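Notebook, March — dye tests for Pilta wool, second batch 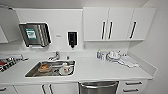 Sink and counter, small kitchen, Bruvilthorpe.

Started 8:30. Continued with the onion skin bath from the Voß recipe. First batch came out too brown, so today I use less skins and more water.

Weighed 30 g of dry yellow skins, no red ones this time. Soaked overnight in 600 ml of tap water. In the morning the colour of the liquid was already strong, like black tea. I strained it two times through the cotton cloth because small pieces make spots on the yarn.

Yarn is the grey-white from Sternamcombe, two short skeins. Both washed with the plain soap and mordanted with alum yesterday. I forgot to write down the alum weight — Jhonatan, if you remember it please add here.

Heated slowly to 60 degrees and kept there 56 minutes. I wanted one hour but the phone rang and I took skein A out before I answered. Skein B stayed in the bath to cool until after lunch.

Results, still damp:
A — warm yellow, quite even, a bit pale near the tie.
B — deeper, more orange, nice. One lighter band where the yarn was above the liquid. Needs a weight or a plate on top.

pH strips are finished. The last one gave me 7 but the packet was open for a long time, so I don't trust it. Must order new.

Rinse water ran clear on the third rinse for A, on the fifth for B.

Next: same bath again with a bit of iron, only on a short sample. Jhonatan Escobar thinks iron will make it olive. I think more grey. Light test strips go in the south window, half covered with card.

Labels: use pencil, the blue pen washed away again.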